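Foam Letters: Questions Parents Keep Sending Us

Do foam letters teach a child to read?

No, and I'd be wary of any package that says so. They give a kid something to pick up while a grown-up talks about sounds. The talking does the work. Our old Plovovik set came with a leaflet promising "early fluency," and I have yet to meet the toddler.

Uppercase or lowercase?

Lowercase, if you only buy one set. Most of what children see in books is lowercase. Seraina Pichler, who runs our two-year-old room, disagrees and starts with capitals. Her kids do fine too, so don't lose sleep.

My daughter puts letters down sideways. Is that a problem?

I doubt it. A cup is a cup whichever way you turn it, and letters are the odd exception. Foam ones make it worse, as a "u" and an "n" can be nearly the same piece. If she's four, turn it around and move on. If you're worried about an older child, ask her teacher and skip the quizzes online.

Do we need sorting trays?

I don't think so. Bomow sells a divided one for $45, and I can't see what it does that a dish doesn't. We tip the letters onto the table and ask for one at a time, to go in the bowl.

A green "u" and a pink "w" on their sides, an orange "e" out by itself, and the frosted bowl off to the right is plenty to be going on with.

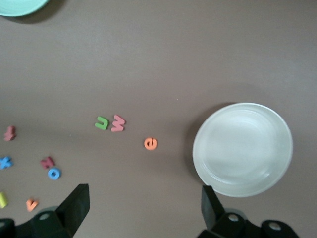
How many letters should be out at once?

Fewer than you think. A tub of 200 looks generous in the store and mostly ends up under the couch. Start with the letters in the child's name – then add a couple when those get boring.

Are they safe for babies?

Foam can be bitten through. Ours stay on a high shelf until the under-threes have gone home, whatever the age on the label says.

How do you clean them?

Dish soap, warm water, a towel. Chibuzor Akande tried the dishwasher in May and we lost 17 of them, mostly vowels.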